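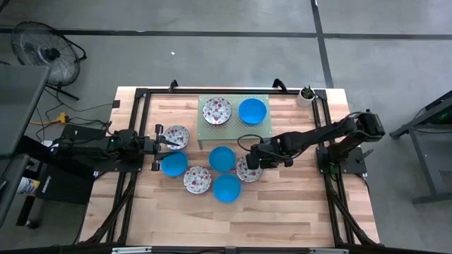 Gripper creep is the name most of us use for a slow fault in two-armed table robots, where a gripper that has been told to hold still keeps moving by tiny amounts until it drops, pinches or cracks whatever it has hold of. I first ran into it on a dish-sorting job, and dishes are still the best way I know to explain it. Take a wooden table with a raised green platform on it, a flowered plate and a blue bowl already up there side by side, and more of both scattered over the wood below, with an arm reaching in from each side. Every one of those dishes has to be pinched at the rim, lifted and set down again, and a rim is a thin, slippery, unforgiving thing to hang on to. A block of foam will put up with a bit of creep all day. A plate won't.

Name

You'll see it called creep, drift or "the slow squeeze", depending on who trained you. I say creep for the closing kind and drift for the opening kind, but I've met perfectly good technicians who have it the other way round, so ask before you argue! The older Camia manuals list both under "hold error" and leave it at that. The Veva paperwork has a separate heading for each, and I wish everyone else would copy it.

What happens

A parallel gripper has two fingers that slide toward each other and apart again. When it closes on a rim, the controller remembers a finger position and a force, and tries to keep both. Creep sets in when those two stop agreeing. The position sensor says the fingers are where they ought to be, the force reading says the grip is a touch light, and the controller nudges the fingers in. Then it does it again, and again, and since each nudge is far too small to trip an alarm the whole business goes on very quietly until you hear a crack (or don't, if there's a fan running, and there's nearly always a fan running).

Drift is the same story backwards. The force reading comes in high, the fingers ease off, and a bowl slides out partway through a lift. Bowls are worse than plates for this, in my experience, as the curved side lets go all at once.

Causes

The usual culprit is a force sensor that has lost its zero. They warm up as the arm works and the zero wanders with them. On our Camia pair I could run for 23 minutes from a cold start before the wander mattered, and after that it was anyone's guess.

Worn finger pads are next. A glazed pad slips slightly, the controller reads the slip as a weak hold, and off it goes.

Then there are cables, my least favourite. If a cable looped over the wrist is a little short, it tugs when the wrist rolls, and the tug gets mixed into the force reading. You can chase that one for ages, as it only turns up in certain poses. I once replaced a perfectly healthy sensor over it and I'm still a bit sour about the cost.

The Deschamps incident

The case I know best is from the Deschamps workshop, a small place that was testing dish handling for café kitchens. I was there for most of it. We'd had a good run through the winter, and in August the arms started chipping plates - only the plates, and only on the right-hand side. We blamed the plates. We bought different plates. The new ones chipped too.

On 23 October 2018 the right arm closed on a plate, lifted it and kept on closing. The plate broke in mid-air and a piece went over 3 metres, past the end of the bench and well outside the zone we'd marked on the floor. I was standing on the other side, thank goodness, and wasn't hurt. I wasn't wearing glasses either, and I've not gone near a running table without them since.

When we pulled the logs, the creep was plain as day. The grip force had climbed in little steps to 75 newtons on a job set up for a fraction of that. There had been no alarm. The limit was there in the software, but it checked the size of each step and never looked at the total, so it sat there quite happily while the steps piled up.

Detection

The cheap test is the one I'd start with. Close the gripper on a rubber block, leave it for six minutes and watch the finger position. On a healthy gripper the number should settle and stay settled. If it's walking, you've got creep. Do it warm, at the end of a shift, because a cold test will tell you everything is lovely.

Listening helps as well. A creeping gripper makes a faint tick every time it nudges, and once you know the sound you'll pick it up from the doorway.

Prevention

Re-zero the force sensor with the fingers open and empty, between dishes if the cycle allows it. Put a hard ceiling on total force, set in the drive itself if your drive will take one. Swap pads before they go shiny. Roll the wrist through its full range by hand, power off, and see that the cable loop still has slack at both ends.

Bulent, the add-on monitor we fitted afterwards, compares the two arms and stops both if one is gripping harder than the other on the same kind of dish. It gives a fair few false stops on mixed loads, and we ended up keeping it switched on for plates and off for bowls.

See also: hold error, sensor zeroing, pad wear, flying fragments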